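Dicas para quem divide a bancada com braços robóticos

Trabalho na embalagem da Broliler há tempo suficiente para ter calo de estilete no polegar, e quando chegaram os dois braços para a mesa dos celulares eu fui das que torceram o nariz (quem me conhece sabe!). Hoje recebo tanta mensagem de colegas da unidade de Ustthorpe perguntando como a gente se arranjou que resolvi juntar tudo aqui, com calma, do jeito que eu contaria no café.

A primeira dica é a mais sem graça: arrume a mesa antes de ligar qualquer coisa. Fita, tesoura e caixa de amostra vão para o fundo, encostadas na parede, e o meio fica para o aparelho que está sendo embalado. Eu tinha mania de deixar a tesoura bem na beirada, à mão, e levei umas boas semanas para perder esse costume. O Santeri Mustonen colou um papelzinho no meu armário com a palavra FUNDO em letras enormes, e lá está ele até hoje.

A segunda é sobre cabos. Eles precisam de folga para o braço dobrar e virar, então nada de prender tudo rente com abraçadeira, por mais bonito que fique. Antes do turno, com o equipamento parado, passe o olho no caminho de cada cabo e veja se não há nada em que ele possa enroscar, sobretudo embaixo da mesa, onde a gente sempre acaba largando uma sacola ou um banquinho.

Na mesa, com o celular laranja no centro e as fitas e a tesoura lá atrás:
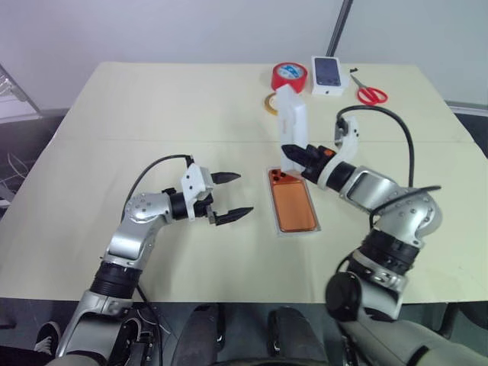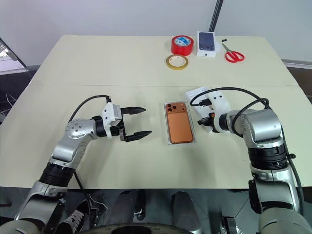
Agora, o que muda para nós. Antes eu fechava 187 caixas num turno bom e chegava em casa sem conseguir abrir um pote de azeitona. Agora passo boa parte do tempo conferindo: canto amassado, etiqueta torta, tampa que não assentou direito. Cansa menos o punho e cansa mais a vista, e por isso combinamos com a Seija Nurmi, que monta a escala, uma troca de posto a cada 25 minutos. Parece pouco, mas faz uma diferença enorme, e quem volta para a mesa volta enxergando melhor. Se no seu setor ainda não há rodízio, peça, e peça logo no começo, antes que cada um se acostume com o seu canto.

Outra coisa que vale ouro é um caderno ao lado da mesa. Anote a hora em que parou, o que estava na garra e o que você fez para voltar a trabalhar. O nosso é um caderno escolar de capa mole, já todo manchado de café, e quando o Krishnamoorthy Amin vem fazer ajuste é a primeira coisa que ele pede. Letra feia serve, desde que se leia!

Sobre mão e braço no mesmo espaço, não tem conversa: pare, espere parar de verdade, e só então pegue a peça que caiu. Cabelo preso, manga justa, crachá dentro do bolso. E avise em voz alta antes de religar, mesmo que você ache que está sozinha.

Para a limpeza do tampo, pano de microfibra quase seco, sempre na mesma direção. Cola de fita que ficou grudada sai com um pouquinho de álcool no pano, nunca derramado direto na mesa. Deixe secar bem antes de pôr embalagem em cima, principalmente as de papel claro, que marcam com qualquer coisa.

E continuem treinando a embalagem à mão, por favor. Nós reservamos duas manhãs em novembro para isso e foi até divertido, com o Arvo Valtonen apostando bolo de cenoura que ainda fechava caixa mais rápido que todo mundo. Perdeu para mim, e o bolo estava ótimo. A receita eu passo para quem pedir, só não me peçam a cobertura, que essa é da esposa dele.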